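Robot arm learns to strip old desktops from 31 demonstrations

A research group led by Adeel Jadoon has published results on a robot arm that takes parts out of discarded desktop computers, using a control policy trained on a small set of human demonstrations.

The method, called Kondon, splits each job into a coarse approach and a fine contact stage. The approach comes from a standard motion planner. The contact stage – the last few centimeters, where most failures happen – is learned from recordings of a person guiding the arm by hand. The group used 31 recordings per part type.

In 300 trials on memory modules, drives and processors, Kondon finished the job more often than a planner working alone. The gap was widest on memory modules, which have to be pulled straight up once the clips are open. Drives were easier for both systems.

"The planner gets you over the part, and then it has no idea what to do when something sticks," said Natalina Fontana, who ran the trials. "The learned part backs off a little and tries again at a different angle."

The policy also picks its camera view. When the view from the wrist is poor, it moves the arm up, takes a second look and starts the contact stage over. Faisal Marwat, a co-author, said this adds time to each removal but cut the number of damaged sockets.

Tests were run on office towers supplied by Ramley, a recycling firm, with each case laid on its side and the cover taken off. The arm carries a two-finger gripper with a camera module mounted at the wrist. Parts fixed with screws were left out of the study, as were laptops.

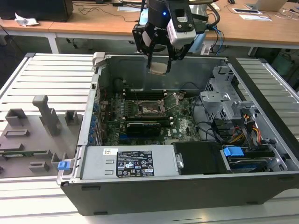 What comes next

The group plans to add a powered screwdriver and to repeat the trials with cases from more makers. Zeeshan Durrani, who wrote the planner, said cables are still the main problem, and that the arm stops and calls an operator if one lies across the part it is meant to grip. Code and recordings will be released in February.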